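### 4.2 Rules for Setting Up a Box Task

Earlier guidance on home collection, the Balton checklist included, asks operators to keep the workspace "natural." Our operators read this in 6 different ways, one of which involved tidying the whole room first. We replaced the word with three rules. Objects go into the box without being sorted by size or color. Both grippers start open, with the fingertips clear of the box walls. Anything in the background stays where the household left it, however much it offends the operator.

The third rule met the most resistance. Of 3,213 episodes submitted before April, reviewers sent back 300 for breaking it - mostly out of good manners. Rule two is duller but matters more, as a finger that starts against cardboard gives a false contact reading (Figure 3).
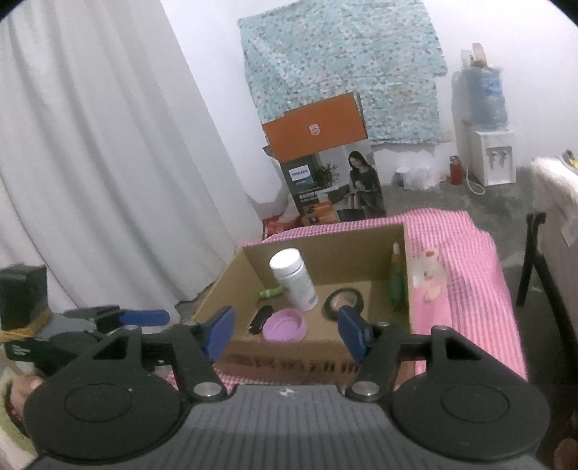 **Figure 3.** Fingertips open just above the front wall of the box, with small household objects inside.

Reviewers now check the first second of each episode before anything else.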